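Ulteck Classroom Gripper Station
Student edition, for clubs, courses and competition teams
Page revised 6/18/25

Overview

The Ulteck Classroom Gripper Station is a tabletop work area for student teams who record handling tasks by hand before they train a robot arm to repeat them. It was developed for the Tulamer student program and is supplied to schools and colleges that enter the Grulisano Challenge each October. The station may also be used on its own in an introductory automation course.

Two students can share one station. One operates the pair of hand-held grippers while the other runs the recording software, keeps the session log and resets the objects between attempts.

Practice task: lanyard and stand

The standard practice task uses a fabric lanyard and a clear acrylic stand. Soft materials are a required part of the second unit, as a strap changes shape each time it is lifted and cannot be approached in the same way twice. Operators learn to hold the strap with one gripper, guide its free end with the other, and keep both cables clear of the work.
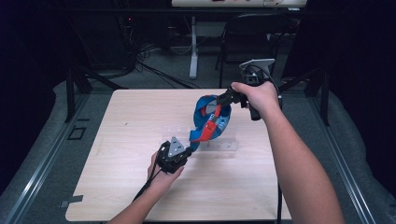
Dantas Robotics Club wrote after its first term with the station that the lanyard task had taken its members longer to learn than any of the rigid-object tasks, and that they would have liked a second strap in the kit so that two pairs could practice at once. The club added that its newer members had improved most when they were told to slow down and let the strap hang still before moving it toward the stand.

In response to this and similar requests, a second lanyard is now included with every order. Stations delivered under the earlier parts list may be brought up to date at no charge through the program office.

Recording sessions

A class session is planned for 45 minutes. Teams entering the Grulisano Challenge submit 400 accepted recordings of the practice task, together with a written log. A recording is accepted when it begins with the grippers open and away from the object, contains one complete attempt, and ends with the object released. Attempts in which the strap is dropped should be kept in a separate folder and labeled as such — they are useful in class discussion but do not count toward the total.

Instructors are asked to rotate operators during each session. Recordings made by a single student tend to share the same habits of speed and approach, and a model trained on them may perform poorly when the stand is moved even a short distance.

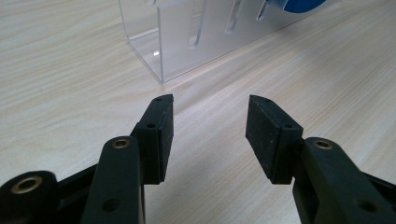
Before each session, operators should open and close both grippers through their full range and check that the fingertip pads meet evenly. Pads should be wiped with a dry, lint-free cloth. Solvents must not be used on the pads or on the acrylic stand. Any looseness in the finger joints should be reported to the instructor and noted in the log, and the gripper should be set aside until it has been inspected.

Supplied with the station

Hand-held grippers, one pair
Connecting cables
Work surface and support frame
Clear acrylic stand
Fabric lanyards, 2
Instructor guide and blank session logs
Recording software, licensed for the school year

A computer is not included. Replacement pads and cables may be ordered separately.

Price and ordering

The station is offered to schools, colleges and registered student clubs at $1,600, including delivery. Orders must be placed by a member of staff on behalf of the institution. Clubs without a sponsoring school should contact the Tulamer program office before ordering.

Teams that intend to compete in October are advised to order before the summer break. Challenge registration is handled separately, and purchase of a station does not reserve a place in the competition.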